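Open day at the Tullness play kitchens

I nearly skipped the Tullness open day. It was drizzling, the bus was late, and I'd already been to one toy thing in May and figured I'd had my fill. So glad I went! I got there a little after 9 and didn't leave until they were stacking the chairs.

If you haven't been, Tullness is the old school building up past the ferry landing, and once a year the people who make and collect play food take over the ground floor. You pay at the door, you get a paper map (mine had the restrooms in the wrong corridor), and after that you're free to wander. Clotov had the big hall, with wooden fruit in crates and a whole wall of felt vegetables. Golletti was across from them doing pasta, and I mean all the shapes, sewn and stuffed and sorted into drawers. I bought a bag of 20 ravioli for my niece and have been squeezing them on my desk ever since.

The Chmielewska room was the one people kept telling me about in line for coffee. It's down the side corridor, past the coat hooks, and it's much smaller than the halls. They go in for breakfast and lunch tables laid out with a mix of toy food and dry goods, which sounds like a funny combination until you see how good it looks. I went in meaning to stay for a minute and stayed for most of the morning. 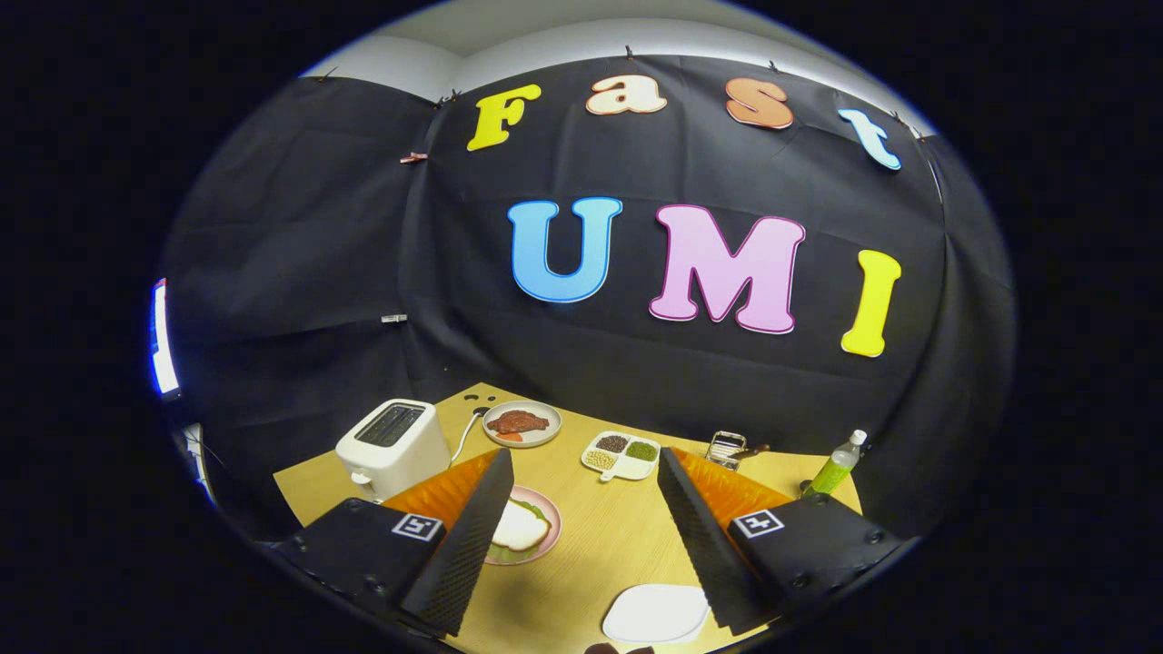 Chmielewska's people told me that the dry goods get more attention than anything else, and that children who walk straight past a toy steak will stand and study mung beans forever. I believe it. I did the same thing myself — the green ones next to the dark brown ones, each in its own compartment of that white tray, with the pale grains alongside. It's such a simple way to put color on a table, and I've already been through my cupboards looking for a dish with dividers.

The steak deserves a word too. It comes with one little slice of carrot, on a proper round white plate, like something from a very strict diner. And I have a soft spot for any play kitchen that includes a toaster with a cord. We had one growing up without a cord and my brother and I used to tape a piece of string to it.

What I liked most was the lettuce under the bread on the pink plate. You only get a peek of green, and it's enough to make you want to finish the sandwich. I stood there planning it: tomato, then cheese, then maybe a second leaf. The cutout letters on the black cloth cheered the whole corner up as well, all those pastels above the table.

Lunch was soup in the old gym (lentil, very good, bring cash). Afterward I went back to Clotov for the raffle. My ticket was number 2674 and it won nothing, but the woman next to me got a felt cauliflower as big as her head and let me hold it.

Doors close at 7, and the last bus leaves from the landing soon after, so keep an eye on the clock. Wear layers, the corridor is freezing.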